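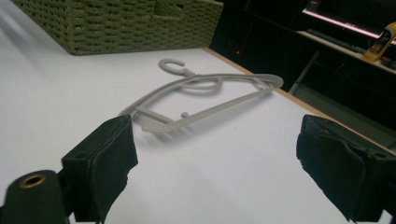

Lleucu Penry

2024-04-23

Raker trial kit, second go. The brochure says "any household item, no tuning". We'll see. I gave it the grey plastic hanger because it is thin, it lies dead flat on the white table and there is very little to get hold of. The small peg on the bottom bar is the only bit that stands up at all, and I would call it cheating to go for that.

Notes on the hand-held tool first. The pads are thick and soft and on paper that ought to be good for grip. Edges on both are ragged. Aria reckons this makes no difference to holding. I'm not so sure: a frayed edge is the very part that has to get under something this thin. Asked the supplier for the wear figures. They sent a price list.

Nineteen tries by hand, coming in from the near side, fingers well apart, closing across the body. Eleven lifted clean. Five slid off the shoulder, three picked up one end and let go. All the good ones were when I pressed down harder than I would want an arm to press. Would like to know how the Hultville people got the number in their leaflet, and on what sort of table. A white top with soft shadows is kind to the camera, so I can't blame the light for mine.

Hook end is worse than the body. Didn't count those, gave up.

Yáñez wants the full service (kit, training, a year of support). Quote is 3607 for the kit and 2031 a year after that, pads not included. I asked how long a pair of pads lasts and was told "it depends on use". So does everything.

To do before anyone signs:
- same hanger, new pads, same number of tries
- same again on the bare wood bench
- something heavier than a hanger, with cloth on it
- get the support terms in writing, mainly who pays postage

Their offer holds till September, so no rush whatever the emails say. Kit goes back in the cupboard tonight, spare screws in the lid.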